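Poltine data collection - working meeting, February
Present: Euan Gourlay (chair), Sándor Halász (collection), Mwaipopo site by phone
Minutes: S.H.

1. Previous minutes
Accepted with one correction. Item 4 should read "left finger pad", both times.

2. Status of the tray task
The target for the small-object set remains 700 accepted episodes per site. Mwaipopo has started its share and is using the same written instructions as the Bisia site. Halász reported that 11 episodes from the last batch were rejected at review. In five of them the start pose was missing, and in the others the operator regrasped without opening the fingers fully. The rejected episodes stay in the archive with a fail label and are not to be deleted.

3. Object choice
Gourlay asked whether clear plastic and shiny surfaces should be held back until the baseline is trained. Agreed to keep them in from the start. Packs such as the floss pick box are to be gripped by the two sides with the printed front up, and tilting during the lift is allowed.

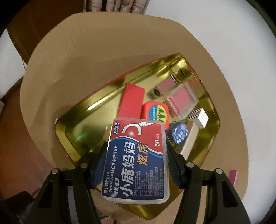 Reflections in the gold-colored tray were discussed at some length. Ninel's labeling tool proposes a second object where there is only a mirror image, and labelers have been accepting the proposal. Until the tool is changed, labelers will mark the physical object only. Halász will add a page on this to the labeling guide. Mwaipopo asked for a matte tray as a control condition - deferred to next meeting.

4. Operator instructions
Maximum of 3 attempts per object, then end the episode. Item layout is to be changed between episodes by hand. Finger pads are checked at the start of each session.

5. Actions
Halász - labeling guide page, revised reject codes
Gourlay - ask Ninel for a date on the proposal filter
Mwaipopo - send first batch for review

Next meeting at 10:30, same dial-in.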